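Thursday, June 28, 2018
By the Simix desk

The practice cell in Simix has been open for business again since Monday, and the arm no longer believes the world is a hand's width to the left of where it is. Getting it to change its mind took 342 test runs, 341 of which taught us the same thing.

The trouble came in with the new room layouts. Someone had loaded the Kamgate camera settings twice, so every offset got added, then added again for luck. The simulated furniture stayed put, the arm reached for it with great confidence, and the fingers closed on air.

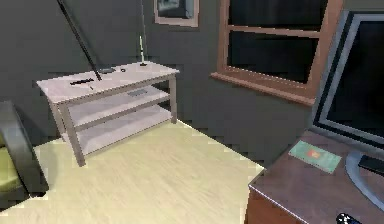 KASPRZAK LAB, June - Setup on the side table layout now starts with the room and leaves the arm for later. Load the furniture, let the small stuff on the tabletop settle, and only then bring in the camera file. Once. If a remote or a cap is still sliding when you save, the cell will remember it as sliding, and you will meet it again in October.

The order after that is dull and it works. Zero the joints, check the gripper opening, run 18 slow approaches on the desk layout, and read the log before you touch a single number. Wondton, our log reader, has a name that sounds like lunch and a habit of printing the useful line last. Scroll down.

The desk layout is the better one for checking the offset. The camera on it carries a square black-and-white marker, so there is something with proper corners to aim at - a mouse is a poor reference and a pole is worse.

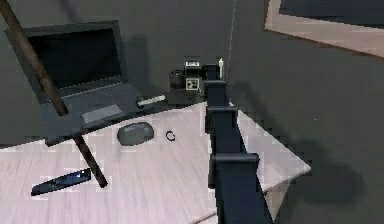
Do I have to redo the zeroing every time I switch layouts?

Only if the arm base moves. A change of furniture leaves the joints alone, so reload the camera file and run 4 approaches as a check. If the gripper stops short on all of them by the same amount, look for a doubled offset before you blame the arm.

The old settings file is still in the shared folder with "final" in its name. Please leave it there until we have found out what else is reading it.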